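Frequently asked questions

I get the same handful of emails most weeks, so I've put my answers in one place. Last had a proper tidy on 7 December 2024. If yours isn't covered, drop me a line through the contact page and I'll get back to you when I'm off the tools (usually evenings, sometimes with a biscuit in the other hand).

Who am I talking to?

Me! I'm Bernd Ruppert and Flireck is my one-man business. I look after hard water problems in ordinary homes: softeners, filters, furred-up taps, showers that have gone to a dribble. I've been at it for 12 years and I still get a bit too excited about limescale.

How do I know if my water is hard?

Look in your kettle. If there's a white crust on the bottom, or bits floating in your tea, there's your answer. Your water company will also have a postcode checker on its website, and I can test it at your kitchen tap in a couple of minutes if you're local.

Is hard water bad for me?

It's fine to drink, and plenty of people prefer the taste. What it does do is leave scale on anything that gets hot or stays wet, and it makes soap behave badly. If you've got dry skin and you're hoping a softener will cure it, please talk to your GP first. Some of my customers swear by theirs and some noticed no difference at all.

How do I keep a black tap looking decent?

This is my most asked question since everyone went off chrome. Wipe it with a soft damp cloth and dry it straight after -- the drying is the bit people skip. A drop of washing-up liquid is fine. Please don't use bathroom descaler, wire wool, or the green side of the sponge. I've seen a few finishes ruined that way and you can't polish them back.

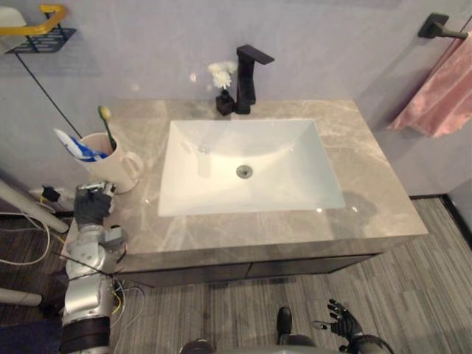
Matte black tap over a white undermount basin.

What about the worktop? Vinegar gets everything off, doesn't it?

It gets limescale off, yes, and it'll take the shine off real marble while it's at it. If yours only has a marble look, check what it's made of before you put anything acidic near it. Warm soapy water does nearly everything I ever need.

Which softener do you fit?

Mostly the Piltilis, in two sizes. The small one suits one or two people and the bigger one is for families. I also service the older Satell units, though parts are getting slow to arrive and I'd never promise a date.

How much will it cost?

Most jobs land between £1000 and £2000 fitted, depending on the size and how awkward your pipes are. I'll give you a fixed price after a visit, and the visit is free.

How long does fitting take?

Half a day as a rule. Your water will be off for some of it, so fill the kettle before I arrive (mine's milk, no sugar, thanks!).

What salt should I buy?

Check your model first, as some take blocks and some take tablets. I keep Zaidi blocks in the van and I'm happy to drop off up to 3 packs if I'm passing.

Are you open all year?

Nearly. I shut for a fortnight in July and the phone goes in a drawer. Leave a message and I'll ring you when I'm back.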